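Workshop notebook, Brolley build
July, entry started 4.40 pm
By Aurelia Gisler

We use cookies to remember your settings and count visits. Accept / Manage choices

Read the notes Cengiz left before starting. He writes that the two-arm handover is "basically solved". I have seen "basically solved" in this notebook before, twice in his handwriting and once in mine, so I'm putting down what I think we know and what we only hope.

What we know: both arms will go to a spot over the table when told to. The calibration Hyun-seo did last month is still loaded and I have not touched it. The left arm reports its position a bit late compared with the right. Cengiz says it's the cable, Hyun-seo says it's the software, and neither of them has swapped the cable to find out.

What we hope: everything to do with soft things.

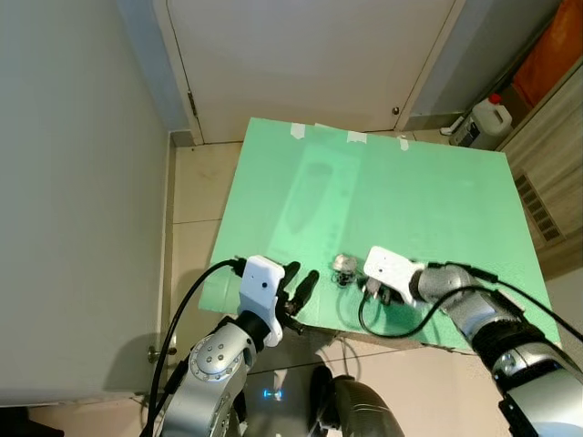
Both arms over the green board, crumpled piece between the grippers. Board taped along the far edge.

The tape was Sang-wook's idea and I was rude about it. I still think a clamp is the proper answer. A board that can creep is a board that can ruin a whole set of runs before anyone spots it, and then we end up blaming the Clatari planner for something a hardware shop could sort out. Put a pencil line round the board before the next session. If the edge has left the line, throw the runs away. No arguing about it afterwards.

On the numbers. The log on the shared drive has 2385 entries and people keep quoting that as if it were 2385 attempts at a pick. It isn't. The logger writes an entry every time the gripper closes, including when someone is just testing the fingers or has leaned on the wrong key. I went through the first 200 by hand with a cup of tea and 109 were real attempts. I don't want to guess what the rest look like from that, and I'd rather no one else did either until they've sat and read them. Ha-rang has a script that might sort them by how long the fingers stay shut. Fine, but check it against my 200 first, the marked-up copy is in the Broklow folder.

The other thing that bothers me is what we call a success. At the moment it is "object left the table". By that rule a thing that gets flicked off the side counts. I've asked for "held for 15 seconds, then put down where it was meant to go" and was told this would make the figures look bad. Yes.

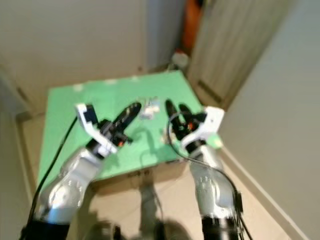 Crumpled pieces also make it very hard to compare one day with the next. Every one is a different shape, and once it has been squeezed it's a different shape again. I would like a few dull, stiff objects in every session that never change, so that if the dull ones get worse we know it's the machine. Ha-rang agrees. Cengiz thinks it's a waste of bench time.

Finger coverings. The claim is that a wrapped finger grips better than a bare one. Maybe! I haven't seen a single bare-finger run done with the same object on the same day, so at present this is a belief. Wrinkles are my main worry, as a fold can catch on an edge and pass for grip. Small metal things with loops and hooks are exactly what I'd expect to flatter a wrinkled wrap. 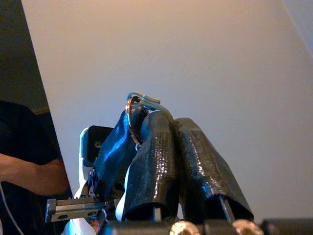
So the fair test is a plain one: same object, bare, then wrapped, then bare again, with whoever scores it not knowing which arm settings were used. Sang-wook has offered to score. He is stubborn enough to be good at it.

Also still open:

Song (the old laptop) drops off the network when the lid is shut. Leave the lid up.

The left cable. Swap it. It will take less time than the discussion has.

Hyun-seo wants to speed up the approach. I've said no until the late reporting on the left is understood. If I'm overruled, write it in here with initials.

Cengiz, if you're reading this, please cross out "basically solved" yourself.

6.15 pm. Cable not swapped, couldn't find the spare. Tried the drawer under the vice and the Brolley box. Will ask Ha-rang.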